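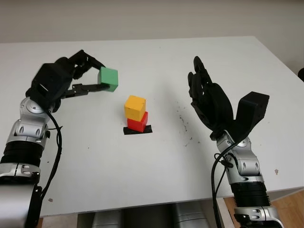
Pliveck Student Robotics Forum
Stacking Task: Rule Clarifications

pliveck_coordinator
Staff
Teams are reminded that the red cube must rest on the tape square before the yellow is placed. Green goes third. Each team receives two scored attempts, and the time limit is 460 seconds per attempt. Questions on scoring should be posted in this thread.

sorensen_lab_team
Our team requests a ruling on rotation. In our setup the yellow cube sits slightly turned on the red one, with a thin strip of red showing on the right. Section 2 of the rules says "aligned" but gives no tolerance. Would this count as aligned?

grasari_advisor
In my reading it would not. The word has a plain meaning, and students should be expected to meet it.

ziltonano
I respectfully disagree with the advisor. The stated aim of the task is a free-standing tower. A team that places the third cube on a turned second cube has dealt with a harder case, and should not lose points for it.

grasari_advisor
A team that turned its own second cube made that case harder for itself. I would support a small deduction, but not a zero.

sorensen_lab_team
We would accept a deduction if it is the same for all teams. May we also ask whether the idle hand must be parked? We keep the right one open and raised while the left one holds the green cube.

pliveck_coordinator
Staff
The idle hand may stay over the table provided it does not touch the tower. On alignment, the judges will meet in March and the wording of Section 2 will be revised. Until then, practice scores are to be recorded without a deduction.

ziltonano
Thank you. Will the revised wording apply to the junior division?

pliveck_coordinator
Staff
Yes, to both divisions.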